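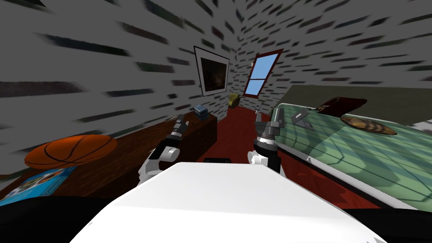 I have been home from the Utasville walk for two weeks and I still want to talk about it to anyone who stands still long enough! So you get a blog post.

The route goes from the bus stop at Utasville over the ridge to Gouveia, and it climbs 2,875 feet if you take the long way, which I did, in May, with snow still lying in the gullies and the creek so loud under the first bridge that I couldn't hear my own boots. I had read that the first hour is dull. It is not dull! There are trilliums all along the bank, whole slopes of them, and a woodpecker was going at a dead fir so hard that bits were landing on the trail in front of me.

After the second bridge you leave the trees and the switchbacks begin. I counted them on the way up (I always do, it keeps my legs busy) and lost my place somewhere past the big split boulder, so I sat down and ate my cheese sandwich. Best sandwich of the year so far. The wind had dropped, and I could see the water tower back in town, tiny and pale green. 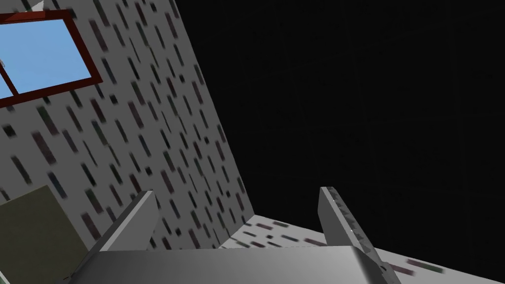 From there the path swings east and gets narrow for a while, with loose shale on the downhill side. I was glad of my poles. A man named Helge Lindqvist caught up with me on that stretch, and we walked together as far as the Tokon hut, talking mostly about socks. He wears two thin pairs. I have tried it since and I'm sold, my heels have never been happier.

The hut itself is one room with a stove, a long bench and a logbook that goes back years. I could have read that logbook all afternoon. People draw in it! There are marmots, a very good thunderstorm, and somebody's recipe for lentil soup that runs over three pages and then stops before the lentils go in. The spring behind the hut was running well, and I filled both bottles before the last push.

And then the ridge. Nearly 90 minutes of walking along the top with the lake on one side and the whole Gouveia valley on the other, all of it that wet spring green. I kept stopping. I'd do ten steps, stop, look, do ten more. I came down into Gouveia just before six with sore knees and a sunburned neck, and had a huge plate of potatoes at the cafe by the church. 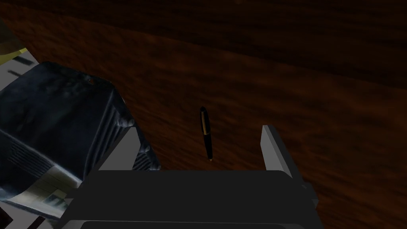
Can you do the walk in one day without a car?

Take the early bus to Utasville and you can, as long as you're on the trail by eight and make the evening bus back from Gouveia.

Next I want to try the Induvau side, which is shorter and has a waterfall. I've already bought the map.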